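Gripper Working Group, meeting minutes
October 18, 2025
Notes by whoever had the laptop, so me again

We started late because the projector wanted an update. Everybody on the bench team was there, plus two people from the Gremavel side on the call (the sound was fine once they stopped sharing a microphone).

1. Notes from last time

Approved with one fix. I had written that the Filtano fingers were the soft ones. They're the hard ones. Sorry! The soft ones are the Shi set and we haven't mounted those yet.

2. Which fingers for the clear bag

This took up most of the meeting and I'm fine with that. The question on the table is still the one from May: do we stay with the boxy Filtano fingers for the hand-held pair, or do we switch to Shi for anything thin and floppy? The clear bag with the fabric binding is our favorite troublemaker, so that's what we argued over.

My own feeling, having held the things for a good part of the week, is that the binding is the only place on that bag worth grabbing. The plastic panels fold away from you as soon as you touch them, and then you're chasing a wrinkle. Go for the binding and the wide flat faces have something to bite on. Half the room agreed. The other half said fine, but you can't count on the binding being where the plan says it is when the bag slumps, and I don't have a good answer to that yet.

Gremavel asked whether the bag should be stiffened with a liner so the runs are easier to compare. We said no. If it stands up nicely every time we learn nothing about floppy stuff, and there are plenty of stiff boxes on the list already.

Somebody also wanted to know if we could use one gripper and skip the second. Maybe for lifting. For opening up the rim I really think we want both hands, one to hold and one to pull, and the task sheet will say so from now on.

3. Cameras

We put the head view and the tool view up on the screen and went back and forth between them for a while. These are the ones we talked over: 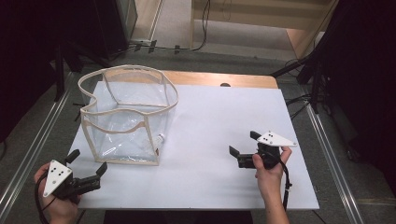
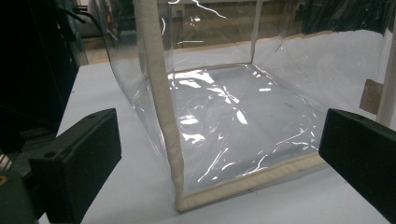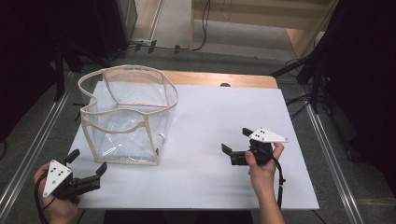
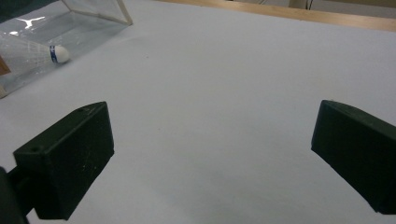

Bench setup: head view (first and third), tool view with the clear bag (second) and with the shuttlecock (fourth).

The head view is good for knowing where both tools are, and the marker plates are easy to pick out from up there. What it's bad at is the bag. Clear plastic on a white board, you can guess! The beige edges do most of the work, and if we ever buy a bag without them I think the head camera is going to struggle.

The tool view is the other way around. You get the near corner and the binding really well, with both fingers in the picture so you can judge the gap, but the glare on the plastic is strong enough that I wouldn't trust any software to find the floor of the bag. I asked if we could turn the overhead lights down. The lighting person at Gremavel (hi!) would like us to try a diffuser first and leave the brightness alone, so earlier runs stay comparable. Agreed.

There was a short side argument over the board. Two of us would like a gray one for the clear items and white for everything else. The objection is that swapping boards means checking the setup every time, and we already spend about 30 minutes on that in the morning. Parked until we've seen the diffuser.

On the shuttlecock: I like it as a test object and want to keep it. It has a firm end and a flimsy end, so it punishes a lazy approach. Gremavel worried that the skirt gets lost behind clear walls when it's next to the clear box. It does get faint, yes, but the blue band on the base gives you something to aim for. We'll keep it and write down which end people go for.

Also, the finger faces need wiping. There are pale specks on them in the tool view and I'd like to rule out dust before we blame the finger material for anything. Wipe before every block, please, and that includes me.

4. Controller

We're still on the old Brolovum build. The new one smooths the finger motion more, and the two people who tried it disagreed completely: one loved it, one said it felt like stirring honey. We need a fair comparison, so the plan is 200 runs, split evenly between the builds, same bag, same fingers. Nobody switches fingers halfway through (this happened in May and we had to throw out 68 runs, which still hurts).

Cable routing came up again too. The person holding the right-hand tool finds that the cable along the forearm pulls a little when reaching across. We'll try a longer lead and a strap higher up the arm.

5. To do

Mount the Shi fingers on the spare pair and leave the Filtano pair as it is.
Get a diffuser up and repeat 5 runs with the bag before anything else changes.
Add "both hands for the rim" to the task sheet.
Finger wiping goes on the morning checklist.
Longer cable for the right-hand tool, plus straps.
Gremavel to send the settings file for the new Brolovum build.
I'll write up the binding question properly, with both sides in it, even the side I think is wrong.

6. Anything else

The big monitor is staying where it is. There was a request to move the meeting earlier and it lost by one vote. Next meeting same room, and please bring your own charger.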